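The Slow Arithmetic of Old Water Mains

A cast-iron main fails from the outside in. Clay soil holds moisture against the pipe wall, the iron gives up its strength to the soil, and what remains is a soft graphite shell that still looks like pipe. Pressure does the rest, usually at night when demand drops.

Onville has 327 miles of main, and records for much of it are thin. Haris Awan, the utility's network engineer, spent last year matching 3,255 repair tickets to soil maps. Pipe age explained less than he expected. Soil resistivity and joint type explained more.

The replacement plan now ranks segments by expected breaks per mile. The Hashmi district comes first — its lead joints leak long before the barrel cracks. Cost is the limit. At present the crews can replace about six miles a year.

Pressure management is cheaper. Valves at Rudum trim the overnight peak, and the repair crews there logged 203 calls last year, fewer than the year before.

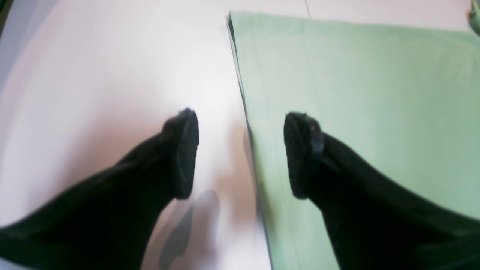 Onville, January

Samina Lashari, who runs the valve program, plans to extend it to Zindmont next, starting with the streets below the reservoir.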